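Notebook, Innes building, bench side
June, started 7:40 a.m.

Satiety drops, second look

Uriel wants an opinion on the Clalska drops before the group decides whether to run them as an arm. They go under the tongue ahead of each meal and are supposed to take the edge off hunger. I have now read everything the supplier sent, which took less time than my coffee.

What the packet contains:
One summary sheet, no author. One graph with no units on the vertical axis. A claim that the herb blend goes back to a 1947 recipe from Dridurov. I don't care how old it is. Plenty of old recipes do nothing.

The trial they lean on had 38 people in it, and I can't find a dropout count anywhere. Everyone was also put on a meal plan, and the comparison group got neither the drops nor the plan. So the weight change could be the plan, the drops, or being phoned every week by a friendly person. Rory says the same thing and ruder.

Hunger scores

They used a line you mark with a pencil, "not hungry" to "starving." Fine as far as it goes. But the marks were made right after taking a strong bitter liquid, and I don't want to eat right after that either. Would like to see scores an hour on. Asked Dralport (they distribute it) for the raw sheets. Got a brochure back.

Tried the drops myself at noon for what it's worth, meaning very little. Tastes like orange pith and cough syrup. Ate my usual lunch, all of it. Magnus took them too and reported feeling "lighter," then had two of the rolls from the canteen.

Calories

Summary sheet says users ate about 400 fewer calories a day. Self-reported from food diaries. People on a diet study leave the biscuits out of the diary, we have seen that in our own pilot. Without weighed meals I would not put this number on a slide. Finlay disagrees and thinks a diary is good enough if both groups lie equally. Maybe, but these groups weren't treated equally, so why would they lie equally?

If we do run it

1. Matching bitter placebo. Fergus thinks gentian in the same base would pass. Needs a taste check by somebody who hasn't had the real one.

2. Same meal advice to both arms, same sheet, same number of calls.

3. Test lunch served here and weighed before and after, plates out of sight of the person doing the weighing-in of subjects.

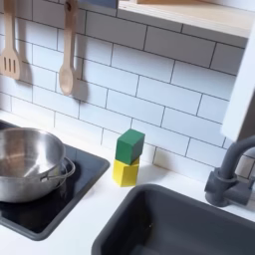 4. Hunger line at 3 points: before the dose, before the meal, one hour after the meal.

5. Write down the main outcome first and get Uriel to sign the page. No swapping to waist size later when weight doesn't move.

Where I am at 4:15 p.m.

Not convinced, and not ready to say it's useless. A short crossover would settle the appetite part cheaply. The weight part would need months, and I wouldn't spend them on this packet.

To do: chase Dralport again for the raw sheets, ask Fergus how much gentian is left, find the spare kitchen scale and check it against the good one.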